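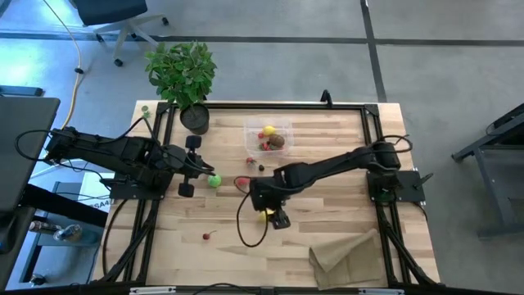
Two arms, one table.

Our parish has argued over the filioque since 1146, or so it feels on a Thursday night in February. Brian Nzioka brought a 80-page handout. I brought cookies, and I know which of us was more popular.

We got as far as page four – the bit where East and West each explain, very politely, that the other side started it. Then someone asked whether the Creed could be said in a lower voice at that line. Father wrote this down. We pick up at page five next week.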